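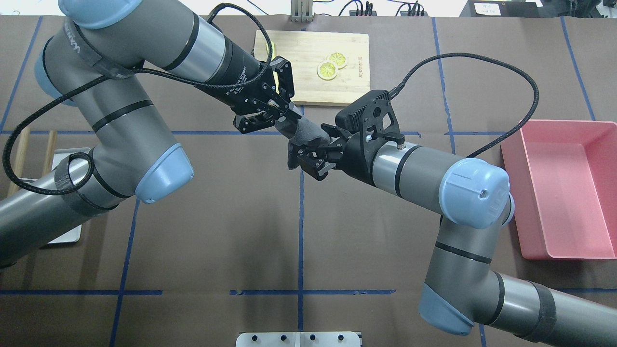
Moving the door readers off the old panel

Nov 13, 2019

I finished the access control changeover at the Bettencourt building last night, so I'm writing it up while I still remember which wire went where.

The old panel was a Grorus, put in by whoever had the job before me. It ran 16 doors and it still worked, mostly. The trouble was the software. It only ran on one desktop in the mail room, and when that machine died in April we lost the ability to add or remove cards. For a while the front desk kept a paper list of people whose badges should have been turned off. That is a bad way to run a building with 400 badge holders.

We went with a Jetora controller. I looked at two others and didn't like the licensing on either one. Jetora charges per door, and you can export your cardholder list to a plain text file without calling anybody.

The wiring took longer than the quote said. The reader cable on the east side was never labeled, and two of the runs had been spliced above the ceiling tile with tape. I pulled new cable for those. The rest tested fine and I left it alone. If you are doing one of these, open up every door position switch before you price the job. I found 5 that had been jumpered out at the panel, which means the old system had been reporting those doors as closed no matter what.

Cards were the other headache. The old ones are a low frequency format that copies easily, and I wanted them gone. Indira Mathew in the tenant office talked me into dual-technology readers so both kinds would work for a while. She was right. We ordered 700 new cards, which covers everyone plus spares, and people are swapping at the desk when they come in. The old format gets shut off in the spring.

A few notes for myself:

The stairwell door on three needs a longer unlock time. It's set to the default and people with carts are getting the held-open alarm.

Request-to-exit sensor at the loading dock is aimed too low -- it trips when a pallet jack goes by on the outside, through the gap. Needs a bracket.

Backup battery went in new. Dated it with a marker on the side.

Fire alarm release was tested with the alarm company on site. All the maglocks dropped. I have the signed sheet.

Next up is the Terkondale warehouse, same controller, fewer doors, much worse ceiling. I haven't seen the panel there yet. I asked for photos and got one of the outside of the closet.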